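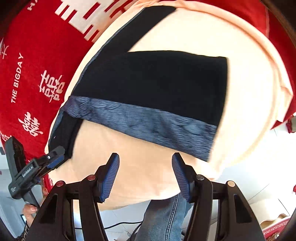 Renzo Sanna wrote in to ask whether Triledar would ever cover the words people use for mending as well as the words for the clothes themselves, because in his house a jumper was never "repaired", it was "brought round". Yes! As of this release it does, and that note is now entry one in the mending file.

Triledar: a word list of clothes, cloth and mending

What this is

Triledar is a collection of everyday English words and sayings for clothing, gathered from people who live in and near Cuvberg and Marras. It covers what people call their garments, the parts of a garment, what they do to them (airing, turning, letting down, taking in) and what they say when one is past saving. Most of it comes from talk, with a smaller share from letters and household notebooks.

I started it to settle an argument over what to call the bit of a sleeve between the cuff and the elbow. We still haven't settled it, but I've had a lovely time.

Current version: 14/09/2022

What's inside

words.csv – the main list, one row per word or phrase
mending.csv – new in this release, same columns
sayings.txt – longer expressions, one per line, with the speaker's code in brackets
speakers.csv – age band, town and whether the person sews, knits, both or neither
notes.txt – my own scribbles, read at your own risk

Altogether there are more than 115 words for tops with sleeves, far and away the richest part of the list. Trousers are thin by comparison, and hats are a disgrace. If you have hat words, please send them.

Columns in words.csv and mending.csv

word: as the speaker said it, in the spelling they preferred
meaning: a short gloss in plain English
heard_in: Cuvberg, Marras or other
speaker: a code matching speakers.csv
sure: yes, fairly or no
remark: anything else, quite often a story

Please do read the remark column even if you only came for the words. One speaker uses "Sunday side" for the inside of a reversible jacket and then explains at length why the inside was the good side. Another has separate words for a pocket with something in it and a pocket without.

How it was gathered

I spoke to 40 people, mostly in kitchens, and wrote things down by hand. Everyone was asked the same opening question ("what do you call the thing you put on when it turns chilly?") and after that we just talked. The letters and notebooks were lent by families, who chose which pages I could copy.

Kodesis kindly hosts the files and wrote the small script that checks for doubled rows. It caught 15 in the last version, all of them my fault. They have been merged, and where the glosses differed I kept both with a semicolon between.

Spelling

I have not tidied it. If two people spell "gansey" two ways, you get two rows. Anyone who needs one form per word should make their own merged copy – I tried it once and lost half the fun.

Known gaps

Nearly everyone I spoke to was over sixty. Younger speakers would certainly give different words for sportswear, and I have next to nothing on school uniform.
The words for colours are patchy. "Drab" alone has 6 meanings in the list and I suspect there are more.
Work clothes from the mills are well covered for Marras and hardly at all for Cuvberg.
Rows marked "no" in the sure column are guesses at a meaning. Don't quote them without saying so.

Privacy

Speakers agreed to have their words shared under a code. Names of relatives have been taken out of the remarks. Renzo asked to be named and is.

Using it

Free for study, teaching, writing, crosswords, anything you like. Please mention Triledar and the version you used. Corrections are very welcome, and if you're sending new words, tell me where you heard them and who said it (a rough "my aunt, Marras" is plenty).

Next

A trousers file is planned for October, and I have already been promised a whole notebook on braces and belts.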